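Quel budget pour équiper un deuxième poste de manipulation de textiles ?

Wadach
Posté en octobre

Bonjour, nous préparons l'achat de pinces à main pour des essais sur tissu posé à plat, type polaire bleue sur drap clair. Enveloppe : 3 000 euros hors taxes. Faut-il tout mettre dans la pince ou garder une part pour les pièces d'usure ?
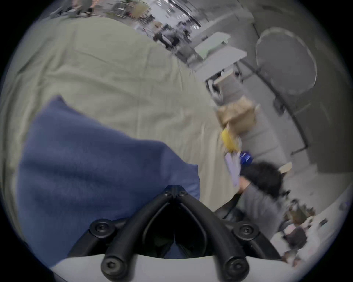
Graris
Gardez une part, un quart au minimum. Chez nous les doigts sont passés en consommable dès le premier trimestre : 139 euros la paire, port compris, et 3 paires par poste. La visserie à six pans creux se commande à part - vérifiez que le devis donne les références, sinon vous rachetez l'articulation complète. Demandez aussi le délai écrit, pas celui du catalogue.

Delacroix
Tout dépend du tissu.

Sturkano
D'accord avec Graris sur les doigts, moins sur le quart. La polaire bouloche et les fibres finissent dans les axes, donc prévoyez un nettoyage régulier et un jeu d'axes de rechange (payé plus de 152 euros l'an dernier). Autre ligne souvent oubliée : la table. Un drap non fixé glisse quand on tire sur la pièce, il faut des brides. Pour la pince, prenez le même modèle que sur le premier poste. Deux modèles, c'est deux stocks et deux étalonnages.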